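Cillimwood 929 Field Shelter System

Supplier: Vistodcombe
Use: Joint exercises, forward command posts, temporary aid stations
Availability: Lease or purchase

General

The Cillimwood 929 is a frame-supported fabric shelter for military exercises and short deployments. It is issued as a command post, a briefing room or a treatment area. Visiting forces usually lease it for the length of an exercise and return it at the port of departure. Host forces may buy it outright and keep it in depot storage between exercises.

Frame sections are aluminum and fold outward from the center. The outer cover is coated polyester with a blackout liner. Doors at both ends accept a vestibule or a connector to a second shelter. Cable and duct openings are placed low on the long walls and close with drawstring sleeves.

Specifications

Model: Cillimwood 929
Floor area: 49 square meters
Setup crew: 4 trained persons
Heater or cooler ports: Two, one per end wall
Colors: Tan, green
Shelters in service: about 3,000

Optional Items

Partition curtain, full width
Vestibule with light trap
Hard floor panels, interlocking
Interior lighting string, white and red
Shelter connector, straight or corner

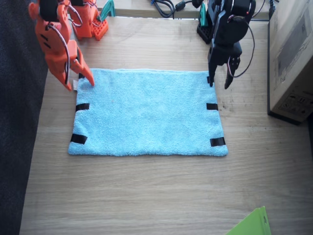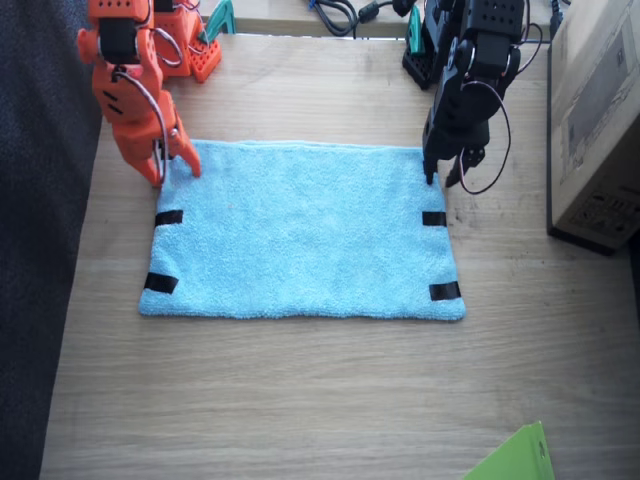
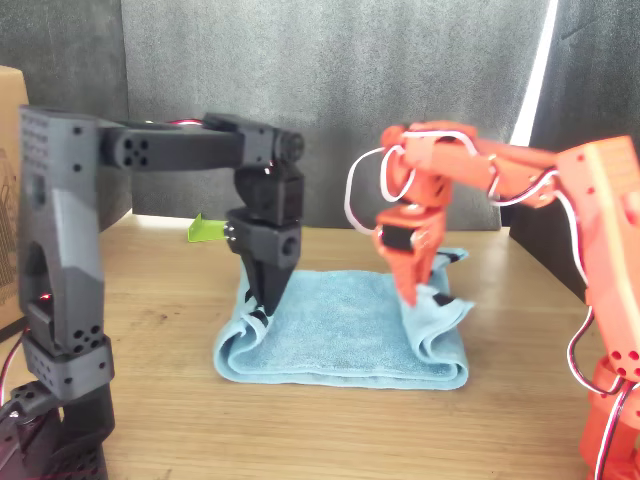

Light blue towel on a wooden tabletop.

Setup and Site Requirements

The site must be level and free of stones larger than a fist. Ground anchors are supplied for soil and for hard-packed gravel. Paved surfaces need the ballast kit, ordered separately. Do not raise the frame in sustained high wind. Guy lines are to be tensioned after the cover is fully seated and checked again the next morning.

The cover may be packed damp for transport but must be unpacked and dried before storage.

Lease Terms for Exercises

Lease orders are filled from the Steltness depot or the Ocampo yard, whichever is closer to the port of entry. The lease period starts when the shelter leaves the yard. Missing anchors, torn sleeves and bent frame sections are charged at the parts list price. Ordinary soiling is not charged.

Orders for the spring exercise season should be placed by the end of January. Later orders are filled as returned units clear inspection.

Documentation

Each shelter ships with a printed setup card, a parts list and a repair kit. The full maintenance manual is sent on request to the unit supply officer. Manual revision in force: Friday, March 6, 2020.

Contact

Gumaro Tlapale, Military Leasing, Vistodcombe
Quote the model number and the intended port of entry in all requests.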